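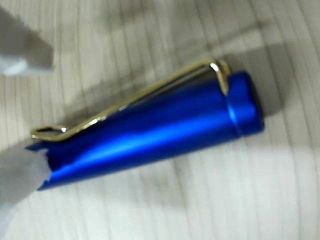 Blue cap, gold-colored clip.

Desk pens, September 22, 2023

Quick gallery, typing this between errands so forgive the spelling. Omolara Ekpo asked for more blue after the last page (which was all black and brown, fair enough), so blue it is. Same desk as always, pale wood grain, whatever was on it stayed on it. Click through or just scroll.

Cap first. Mostly wanted the color. Goes from navy down low to a really electric blue in the middle, and the finish is satin, not mirror. I like satin on a pen, fingerprints don't shout at you. Clip is a skinny strip with a little teardrop end. Ifeoma Mohammed says these teardrop ends snag on knitwear. Mine never has but I don't wear much knitwear.

Blue again, full length this time. Fountain pen, cap on, next to the white cup. Clip reads silver here, and you get those narrow flat sides on the barrel catching the light. Love a flat side. Stops a pen rolling off the desk, in theroy.

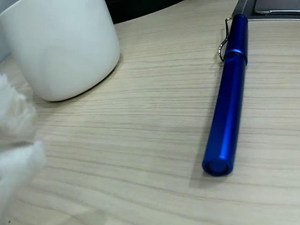
Bits people asked about

Paper. I use Kindine pads, 35 sheets, the cheap ones. They feather a bit with wet inks but for lists who cares. Ornley paper is nicer and costs it.

Ink. Two bottles on the go right now, a blue-black and a green I keep meaning to finish. Mixed a little of both once. Swamp. Would not repeat.

Cleaning. Cool water, tissue, patience. Wipe the section, blot the nib, leave it capless overnight. I go through a lot of tissue, always some stuffed in a cup within reach. Cup with a handle is best, you can drag it over without looking up.

Last one is the wider view of the tabletop from straight overhead, white arm across the wood, cup and tissue on the left, black cable looping round.
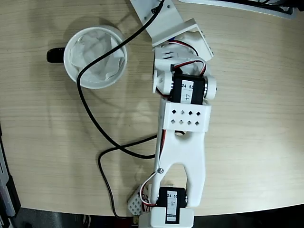
Anyway the cup. Plain white, round, black handle, nothing fancy. I had a proper pen rest from the Mivthorpe market for almost 4 months and went back to the cup. Holds the tissue, doesn't tip, done.

Next page will be the greens if I can get to it. I have 17 pens in the drawer and half of them need a flush before they're fit to be seen. Omolara wants the stubby one with the chewed end, so that's going in whether it's clean or not. Ifeoma is after nib close ups, will try, my hands are not steady enough before lunch.

Comments are open agian, be nice.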